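Akinyi Gachanja has been cleaning guest bathrooms at the Langat for 17 years, and when I asked where she starts, she laughed and poured me more tea before she'd answer. "The lid goes up first," she told me, "and then I just stand there a minute and look, because every bathroom is a little bit different, you know?" She likes a brush with a round head and a good long handle, and she keeps its holder down on the floor, close to the toilet, so she isn't dripping all the way over to the vanity (her sister does this, and they've argued about it since July!).

I wondered whether small rooms were easier. "Oh, no, honey. In a small one you're always bumping the cabinet with your hip." She still gives each bowl 5 minutes, and she lets the brush drain over the water before she puts it away.

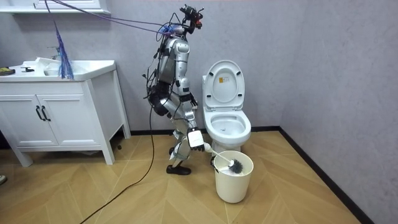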